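Shape-sorting block

A shape-sorting block is a toy or teaching aid with holes cut into its surface, each made to take a piece of matching outline. The player picks up a loose piece, finds the hole that fits, turns the piece until the edges line up, and pushes it in. Related toys include the form board, which is flat and shallow, and the sorting box, which has a lid and a hollow inside.

Construction

Early blocks were made of wood. Foam became common later, as it is light, quiet when dropped, and easy to cut. The block is often a wide slab in a single bright color, with the openings on the flat top face. Villalba sold a foam block 8 inches wide, and Arnano made a larger one for classrooms. Some sets leave the edges of the holes sharp, while others round them slightly so that pieces slide in more easily.

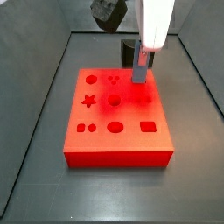 Hole shapes

Circles and squares are found in nearly every set. Stars, ovals and hexagons are also widely used. A star with five points can go in at five different angles, while an oval fits at only 2, half a turn apart. A plain circle needs no turning at all.

Harder sets add openings made of several parts. A red foam block of this kind may have nine holes in the top, among them a star, an oval, a group of three small circles, and a small square paired with a small circle.

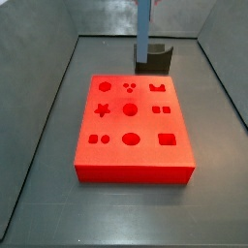
Paired openings call for a piece with more than one peg, and both pegs have to line up before either will go down. Makers usually place these among the simpler shapes.

Use

Blocks are used in homes, preschools and hand therapy. The Rostitz method starts with the circle alone and adds one shape per session, with each session lasting 30 minutes. The Flinus version uses the whole set from the start and stops after 45 minutes.

Care

Foam blocks are wiped with a damp cloth and left to air dry. Crumbs and lint collect in the smaller holes and can be lifted out with a soft brush.

See also: Form board, Peg board, Jigsaw puzzle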